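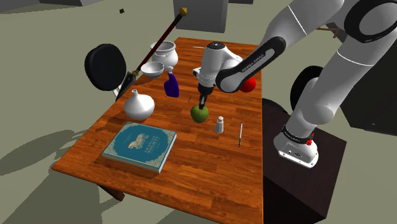 Inga cell, sim side – notebook, July

Started at 4 in the afternoon, after Stellan Fagerlund had finished his batch on Priroleo.

The green apple kept slipping during the lift, so the job was the grip settings and nothing else. Left the table layout as it was: book, pot, bowl, blue bottle, vase, salt shaker, pen, red apple. Old runs can then be compared with the new ones.

Changes made:
Finger force up from 26 to 30 N.
Closing speed halved.
Hold point set just above the tabletop, with a wait of 5 seconds before the arm moves off.
Friction on both apples now read from the Gomier file. It was typed in by hand before, and the two values didn't match.

Base position checked against the pedestal. The offset in the config was wrong by roughly a centimetre, left over from the old table model. Corrected and saved. Joint limits not touched.

The broom still has its collision shape switched off. I'd like it back on before anyone plans paths over the far left side – the handle crosses a good bit of space there. Same check needed for the pen, which is thin enough to cause trouble with contacts.

Clundinix log viewer crashed twice on long files. Split them for now.

To do: repeat with the red apple, then hand the settings to Stellan.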